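Frequently Asked Questions: Rimton Spelling Cards for Adult English Learners

What are the Rimton cards?

A set of 240 printable cards that cover the spelling of plural nouns in English. Each card has the singular on one side and the plural on the other. They were written by Dorothy Sugden for evening classes and later revised with Boyang Duan, who added the irregular nouns.

What level are they for?

High beginner to intermediate. Students should already know the alphabet, basic vocabulary for home and food, and the difference between a vowel and a consonant. Absolute beginners can use Set 1 with help from a teacher.

How are the sets divided?

There are 8 sets. Set 1 has nouns that only add S, such as book and chair. Sets 2 and 3 cover nouns that add ES, such as box, dish and church. Set 4 is for nouns ending in Y. Sets 5 and 6 deal with F, FE and O endings, and the last two are irregular nouns.

Why does baby become babies when boy becomes boys?

Look at the letter before the Y. If it is a consonant, change the Y to I and add ES: baby, babies; city, cities. If it is a vowel, add S: boy, boys; key, keys. Names of people keep the Y, so we write "the Kellys."
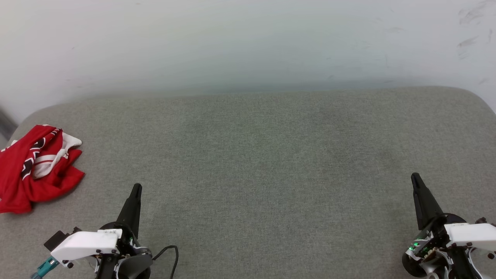 What about nouns ending in O?

These have to be learned. Potato, tomato and hero take ES. Piano, photo and radio take S. A few, such as mango and volcano, can be spelled either way, and both spellings are printed on the card.

Do you include nouns that don't change?

Yes, in Set 8. Sheep, deer and series are there. So is fish, with a note that "fishes" is sometimes used for different kinds of fish.

Can I print the cards on ordinary paper?

You can, but the word on the back may show through. Card stock works better. Choose double-sided printing and "flip on long edge," or the answers will not match the questions.

May I copy them for my students?

Teachers may make up to 100 copies of any set for their own classes. Please leave the name Rimton at the bottom of each page. Don't post the files on another website.

Is there an answer key?

Each set has a one-page key at the end of the file. The key for Set 5 was corrected in June. If yours gives only "scarfs," download it again; "scarves" should be listed too.

Page last updated 10 December 2020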